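Lunton High Robotics Club, parent and sponsor night
Speaker notes, February 26, 2025
Slides are on the club laptop. Clicker is in the front pocket of the laptop bag. If the clicker dies, use the space bar.

Slide 1. Title
Say hello, wait for people to sit down. Thank the library for the room.
Say what the talk is: the simulation project the club has been working on since January. It should take less time than last year's talk. Questions at the end, but short ones are fine as we go.

Slide 2. Why simulation
We used to build one robot a year, from a kit, for the spring competition. A few students did most of the building and everybody else watched. When a motor burned out, the whole club stopped until the new one came in the mail.
This year we kept the spring build and added a second project that runs only on computers. It's called Negi. The students picked the name in the first week and it stuck.
A student can run Negi at home if the family computer is good enough. If it isn't, we have two machines in the lab that stay on after school, with a sign-up sheet on the door.
Mention that sign-up has been heavy right before each check-in and light the rest of the time. Parents can help with that by asking early in the week.

Slide 3. What the students work on
The room in Negi is a furnished room with household things in it. The robot has two arms with a gripper on each. The students write the code that decides where the arms go and when the grippers open and close.
Everything in the room can be moved to a new spot before a run. A program that only works with things in one layout does badly on the next one, and the students learned that early.
Point out the open gripper on the next slide, with the orange container and the framed picture past the fingers. The red letters you can read on the label are GALL.

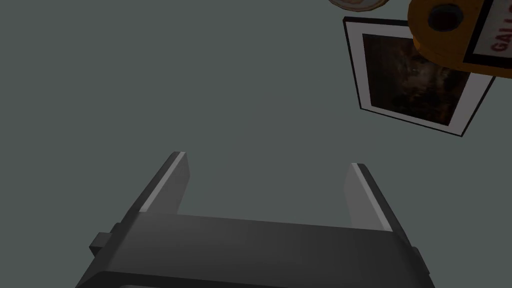

What does a student need to know before joining the project?
Basic Python, up to loops and functions. The club teaches the rest, and students who haven't had any Python can take the short course in the fall.

Slide 4. How a session goes
Sessions are after school in the computer lab. The first part is talk. Each pair says what they changed since last time and what happened when they ran it. Then they work.
Students work in pairs. One types and the other reads the log and watches the view. They trade places halfway through. We tried groups of three and somebody always drifted off, so we went back to pairs.
At the end each pair writes a note in the run book. The note has the layout they used, the change they made and the result. A note that says "it didn't work" gets handed back. We want the step where it went wrong.
If there's time, pass the run book around. It has some coffee on it. That was me.

Slide 5. Keeping count
Every run gets saved with a number. The last one saved before I made these slides was 2621. A lot of those are failed runs, and a lot of the failed ones are the same mistake made again by a different pair.
The most common mistake is closing the gripper too early. The code says the fingers are at the object and they are still short of it. The next most common is coming in at a bad angle and pushing the object away.
Students wanted to delete the failed runs to make the list look better. We kept them. When a pair gets stuck, the first thing they do now is search the old runs for the same error.

Slide 6. Looking from the gripper
There is more than one viewpoint in the simulator. One looks out past the fingers of a gripper. It's a close view, good for lining up, and poor for knowing where you are in the room.
New members have trouble with this. They get a view with nothing in it except the gripper and gray, and they think the program has crashed. We teach them to switch to another view first and then check the arm position in the log before they restart anything.
Leave this one up for a few seconds so people can see how little there is to go on.

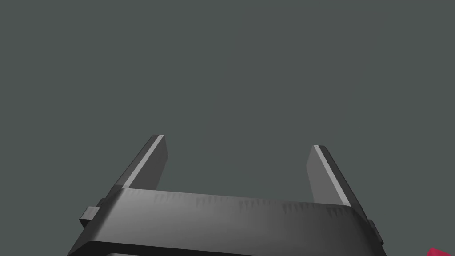

Open gripper against a plain background, Negi simulator.

Slide 7. What has been hard
Three items here, keep it moving.
Computers. The older laptops can't draw the room at a usable speed. Some families were told their computer would be fine and it wasn't. That was our error and we have put a test program on the club page so people can check first.
Attendance. Winter sports end late. We lost students from the project for most of January and some are only now catching up. Their partners carried on alone, which was not how we planned it.
Grading. A few students take the club for credit, and it took a while to settle what counts. We now grade the run book and the final write-up. A pair with a weak robot and a good run book can still get a high grade.

Slide 8. The Uvlow meet
The club is entering the simulation event at the Uvlow meet this spring. Each school sends its code ahead of time, and the judges run it on layouts the students haven't seen. No one can touch the code once it's in.
We are sending five students. The others can come and watch, and there is a bus. Permission forms are on the table by the door, please take one tonight.
Braveo is paying the entry fee again. Thank them by name. Ask their people to stand up if they came.
The spring build is still on and goes to its own event. Students may do both, but they need to tell us, so we can keep the practice times apart.

Slide 9. Seeing both arms
Using two arms at once is the newest part of the work, and most pairs haven't started it. Each arm has to know where the other one is. When the code gets this wrong the arms knock into each other, and the run stops.
Our rule for beginners is one arm moves and the other holds still. It's slow. It also gives a log that a ninth grader can read.
With the wider view up, show the two grippers with the tabletop beyond them, then the dresser against the back wall. There is a blue bottle and a small white bowl on the dresser. From the seats in back they will look tiny, so name them out loud.
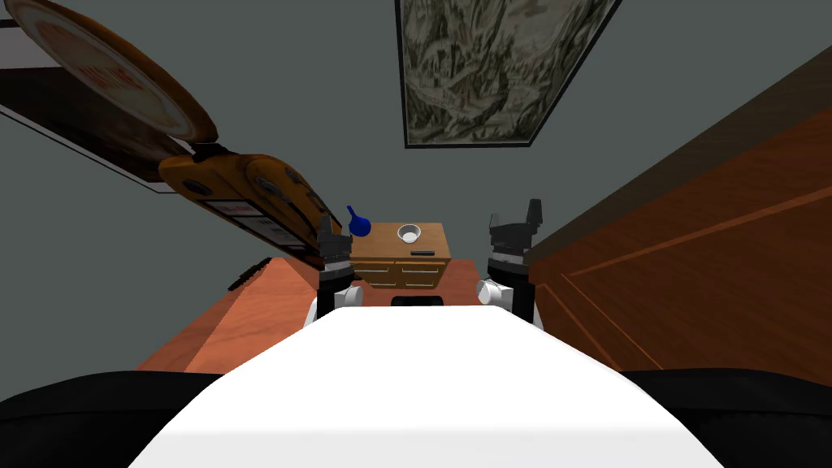
Naveen Goel asked at the practice talk whether any of this carries over to the robot the club builds by hand, and said he'd want to hear that answered before he heard about the bus.

Good point, so answer it at this spot. Some of it carries over. The habit of writing down each change does, and so does reading a log. The code itself mostly does not. The kit robot has wheels and one small arm, and its motors don't stop exactly where they're told. Students who came from Negi to the build were quicker to find errors and slower with a screwdriver.

Slide 10. Dates and needs
Loaner laptops: we could use almost any machine from the last few years. Talk to me afterward.
Drivers for the Uvlow trip in case the bus is full.
Snacks. The sheet is next to the permission forms.

Slide 11. Questions
Repeat each question into the microphone before answering.
If someone asks about cost, the simulation project is free to students. The spring build has a fee and it can be waived, just email the club address.
Lights and projector off by nine. Return the key to the front desk.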